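A **hair dryer bag** is a small fabric pouch used to store a hand-held hair dryer and its cord. Most are closed with a drawstring. Hotels and guesthouses are the largest buyers, and the bags are also sold for travel and home use.

## Design

The usual bag is a flat rectangle sewn on three sides, with a channel at the open end for the cord. Cotton, felt and polyester are all common. Dark colors are preferred in the hotel trade, as they hide marks from makeup and dust. Many bags carry a label so that guests can find the dryer in a closet or drawer, either as words, as a line drawing, or as both. 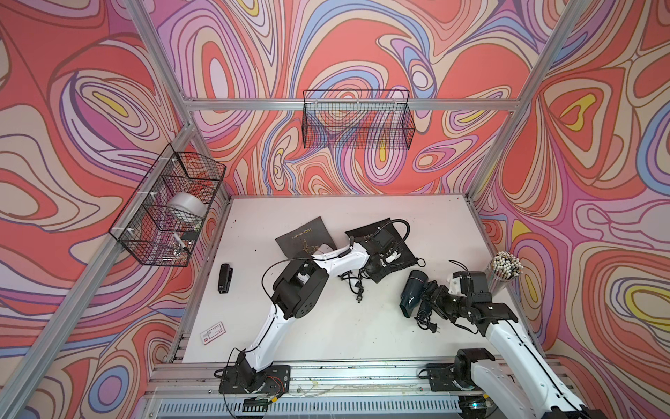 *A black drawstring pouch on a white tabletop, with wire baskets mounted nearby.*

Embroidered labels outlast printed ones in the laundry. Gold thread on black or gray is a frequent choice. The supplier Naidoo listed its standard bag as item 2314 and a wider version, for dryers with a fixed handle, as item 919. The Jusell bag of the same period had a single cord and no lining.

## Packing

Folding dryers fit most bags. The handle is turned in toward the barrel and the power cord is coiled loosely. Wrapping the cord tightly around the handle is quicker but puts strain on the point where it enters the housing. A nozzle may be left on if the bag is long enough. The dryer should be cool before it is put away.

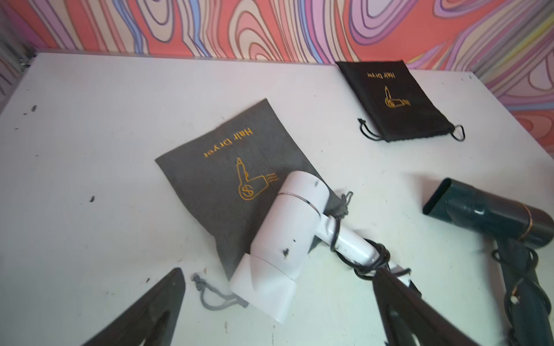

Bags are normally put back in the same place after cleaning, with the label facing out. In a housekeeping guide written for the Brolis guesthouses in July 2022, Ntombi Cele recommended keeping gray bags for one floor and black for another, so that dryers sent for repair went back to the right rooms. The guide covered 61 rooms.

## Care

Cotton bags can be machine washed with the cord knotted. Felt is brushed or spot cleaned. A later edition of the guide, revised by Mpho Mkhize, added that bags with a torn channel should be restitched before being returned to use.

## See also

- Drawstring bag
- Shoe bag
- Hotel amenities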